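1/13/19

Spent the morning on the equipment plan for the disassembly cell. Tarun Shakya wants the capital request in by June, with maintenance carried through 2032, so every line needs a service life next to the price. The arms are the easy part. Tooling is where the last budget went wrong.

Two quotes in so far. Ludmont priced the fingers as a set with the mounting plates. Katiyar priced them separately and left out the cabling. Lead time is 9 weeks from one and 20 from the other, and the slow one is cheaper - not by enough, in my view. Asked Standow for a third number on fixtures only.

Went through the desktop tower work again before writing the fixture line.
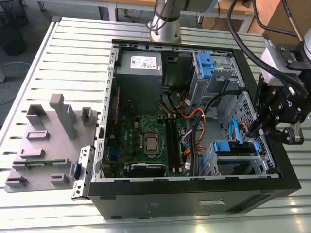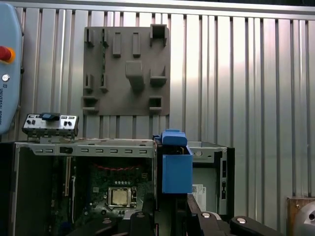

Open desktop towers at the cell, with the gray fixture in both views.

Fixture notes. The posts and sockets are specific to the parts we take out, so a change of PC model means a new print. I have put that under consumables. Tarun would prefer it as capital. Finance can decide.

Cables remain the open item. The harness between the power supply and the board crosses space the fingers need, and I can't cost a cable tool until someone writes down what it has to reach. Left the line in at zero with a note.

Fliven called about the extended warranty. It covers the arm and excludes anything bolted to the wrist. Declined for now.

Still to do: spare fingers, a second set of fixture prints, floor space for the bins. Revised sheet goes to Tarun tomorrow.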